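Planner update: the two-arm folding branch

The new grasp planner from the Greken project was merged in March and is now the default on both folding cells. Svatopluk Kolář wrote most of it.
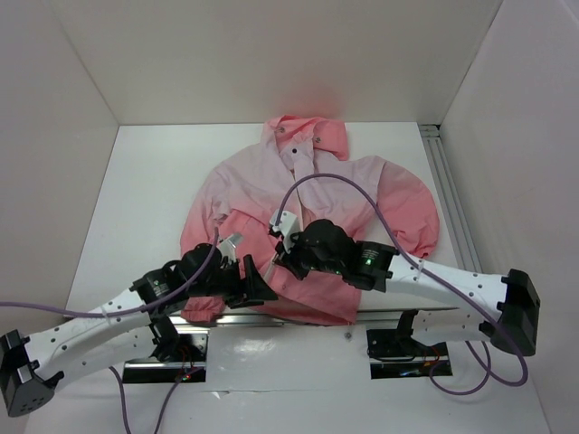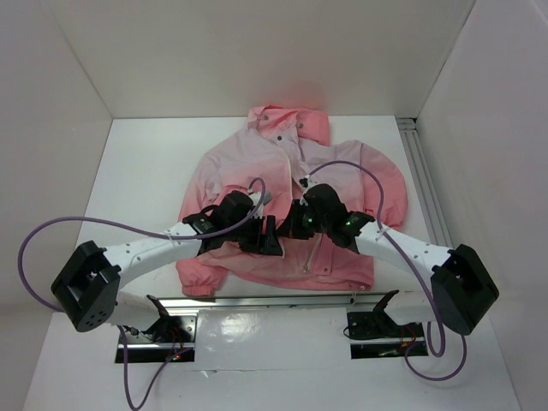

The main change is in how the planner handles two arms working close together. The old version, Platov, planned each arm separately and then checked for collisions, so it threw out most grasps near the middle of a garment. With both grippers at the center front of a jacket, as on the pink one, it would usually time out. The new planner searches for the pair of grasps together — slower per step, but it needs fewer retries. Misaki Hirano ran it on 100 saved garment poses and it failed to find a plan in 18. Most of those were sleeves folded under the body, and she is working on the perception side of that now. Please log new failures under ticket 2289.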